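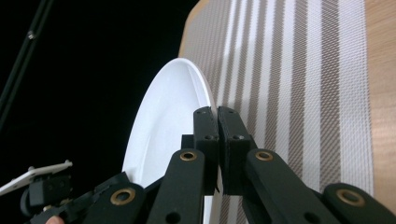
Plate on edge against the placemat, light wood table.

March 9, 2021
Place setting, gray striped mat and white plate, table with the cable hole

Carried on from the list Capucine left on the shelf. The question is still whether the Nidden mat goes into the Niltach canteen proposal as is, or whether we ask for a different backing first. Plate is the plain white one from the Jukau box. No cutlery or glassware in this round.

Mat measured flat, after the corners had been weighted down: 450 x 328 mm. The supplier sheet gives a slightly longer mat. Measured the long side a second time with the steel rule and got the same value, so I am using ours. Corners stay down once the weights come off. The short ends have a faint curl from the packing tube that can be felt with a fingertip but does not rock the plate.

Stripes run the long way, to one side of the mat. With the mat placed lengthwise front to back and the stripes on the right, the outermost white stripe gives a clean line against the wood and can be used to square the mat to the table. Easier than using the gray side, where the edge is harder to pick out from a standing position. Suggest we write "stripes right" in the setting instructions and leave it at that. Azadeh wanted a corner mark on the underside. I would hold off until someone has set a whole row and got it wrong.

Plate position. Centered on the full mat it looks shifted, since the stripes pull the eye over. Centered on the plain gray area it looks correct but ends up closer to the left side than the drawing allows. Tried both, several times each, and asked Adelino to pick without telling him which was which. He picked the plain gray area both times. One person, so not a result.
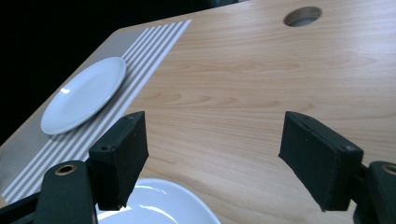 Glare is the other item. The glaze is glossy and the tabletop has a faint sheen of its own, and under the ceiling lights the two compete. On the mat the plate reads well from any seat because the gray sits between the two shiny surfaces. Directly on the wood the rim is less distinct on the lit side. A matte plate would solve it, but the matte sample from Nørgaard marked when we ran a knife across it in August, and I don't want to reopen that.

Cable hole: 44 mm across, no cap fitted. It is toward the back and clear of the mat in the position we are using. A second mat on the right half would come close to it. Needs a cap before any liquid test. Rodrigo has the part number.

Slip check, mat on bare wood, by hand:
- mat alone, pushed from the short end: slides with little effort
- mat with plate on the gray area: slides, plate stays with the mat
- plate pushed across the mat: catches a little on the texture, then moves
- plate pushed across the wood: moves freely, slight scraping sound from the foot ring

The second line is the one that matters for clearing. If somebody pulls the mat toward them the plate comes along, which the canteen people may like or may not. Ask before we change the backing.

Front setback left at 10 mm. The table edge is rounded, so the value depends on where you call the edge. I took it from the start of the curve on the top surface. Anyone repeating this with a square against the front face will get a larger number, and that is fine as long as they say so.
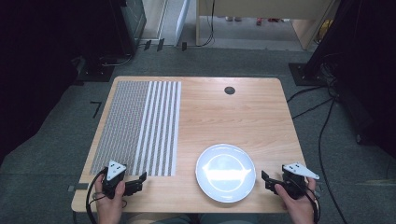

Benvinda Rocha, bench notes, read through by Rodrigo Mendes

Additional, same setup. Setting the plate down on the right half of the table, off the mat, came up as an option for a bread plate or for service from the side. There is enough room for it. Reflection across the well is strong there and I would not want it in the catalog picture.

Lifting from the rim: the raised edge gives enough to hold. With the plate flat on the wood the gap under the rim is small, and a tilt is needed before there is a proper grip. On the mat it is about the same, maybe slightly easier, though I did not measure it.

Wiped mat and table with a damp cloth at the end. No dye on the cloth.

Open:
- cap for the cable hole (Rodrigo)
- ask Niltach about the mat sliding with the plate
- second mat from the same batch, check length against this one
- decide plate position, then correct the drawing, which still shows the stripes on the left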